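The Second Gripper

Huguette Roussel had promised the people at Allitz an answer by October, and she had two grippers and one table.

The first gripper, the Skulance, closed quickly and with a small click. The second one, the Isell, was slow and had soft fingers. So-ying Pan preferred the Isell. She did not say so, but she always cleaned it first.

"Fifteen tries each," said Huguette. "The same bowl, the same arm, the same light. Then we write the report and go home."

The Skulance had finished before lunch. Now So-ying tightened the last screw of the Isell, connected the wrist camera and sent the arm to its starting place over the table. They both bent towards the screen.

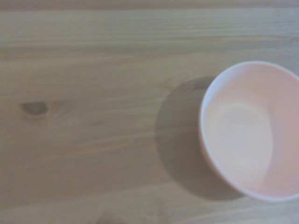
The bowl, from the wrist camera, before the first try.

"It is too far to the right," said Huguette.

"It is where it was this morning. The camera sits differently on this one."

Huguette looked at the shadow of the bowl on the wood. In the morning the controller had once taken the shadow for the rim, and the Skulance had closed on nothing with its proud little click. She had written this down as a fault of the gripper. Now she was less sure.

"Move the lamp?" asked So-ying.

"If we move it, the morning counts for nothing."

"Then I will not move it."

The arm turned a little to the right and went down. The soft fingers touched the rim, waited, and closed so slowly that Huguette wanted to push them with her own hand. The bowl went up. It hung there, a little crooked.

Huguette took her pencil and wrote a one. Then she turned back a page, to the fault from the morning, and put a question mark beside it.

"Again," she said, and So-ying pressed the key.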